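Can a machine do bench work yet? (CPU swaps, laundry, the rest of it)
Forum: Shop Talk > Automation

prullton_bench
13 August 2020
We refurbish office desktops at Prullton, mostly Dells that come off lease. Last batch was 300 machines. The work is the same every time: open the side, pull the cooler, lift the load plate, old CPU out, better CPU in, paste, cooler, close, test. My boss read something and now wants to know if a robot arm could take over the CPU step. I said no. He said find out. So I'm asking people who have tried it.

solderwick
Depends what you mean by "take over." Setting a chip down in a known spot is a solved problem and has been for decades. Board assembly lines place parts far smaller than a CPU all day long. Your trouble is that your cases don't arrive in a known spot. Cables get in the way, the case is a little crooked on the bench, somebody left a drive cage half out.

Consolacion Dagdag
I do this for a living, on the integration side. The drop itself is fine if the arm has a camera close to the fingers and the light is decent. What is hard is everything on either side of the drop. The lever and the load plate are worse than the chip. A person feels the lever go past the catch and doesn't think about it. An arm needs force sensing and somebody who has tuned it for that exact socket. 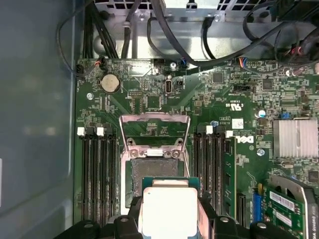

With an LGA socket you also have very little room for error. The pins are in the board, they bend if you look at them wrong, and a chip that comes down tilted or gets dragged sideways can cost you the whole motherboard. I would want the arm to line up over the socket, stop, check the corner mark and the notches, then go straight down and let go. That is slow. For one chip you are looking at about 2 minutes if you are careful, and one of your techs does it in a few seconds.

prullton_bench
That matches what I told him. Our bad-pin rate with people is low but it isn't zero. His argument is that the robot doesn't get tired at the end of the day.

gullfoot77
It doesn't get tired but it does lose calibration, and then it makes the same mistake on every board until someone notices. I'll take the tired guy.

solderwick
Not fair. A tired guy doesn't notice either. At least the machine keeps a log.

Iulian Ursu
I disagree with most of this thread. We ran a trial at Stindell with memory modules and CPUs, on used boards, with the cases clamped in a fixture. Out of 1414 CPU placements, 1402 were good on the first try. The fixture did most of the work. Take the clamp away and I wouldn't give you any number at all. But a shop that handles one or two case models can build a clamp.

gullfoot77
And what happened with the other 12?

Iulian Ursu
Most were stopped before contact and a person finished them. A few boards were scrapped. I don't have the split in front of me.

Consolacion Dagdag
That split is the part I would want to see before buying anything. A stop costs you a minute. A scrapped board costs you a board.

kettle_and_rye
Coming at this from the home side. My brother-in-law bought a Drollivel folding machine and it does shirts, one at a time, if you clip each one on for it. By then you could have folded it yourself. Same complaint as yours really – the person is doing the hard part and the machine does the easy part.

solderwick
Floor vacuums are the one chore I'd say is done. Dishes no, laundry no, beds no.

kettle_and_rye
Ours eats the fringe on the rug, so I wouldn't say done.

prullton_bench
Back to the bench for a second. Iulian, did you have the arm open the load plate, or did a person do that first?

Iulian Ursu
A person. We tried it with the arm and dropped it after a week. The fixture came from Neagu, by the way, and they were fine about changing it for a second case model. Ask them for the version with the side stop.

prullton_bench
OK. So a person opens the case, pulls the cooler, lifts the plate, and then waits for the arm. I'll write that up and let him decide. Will post what he says.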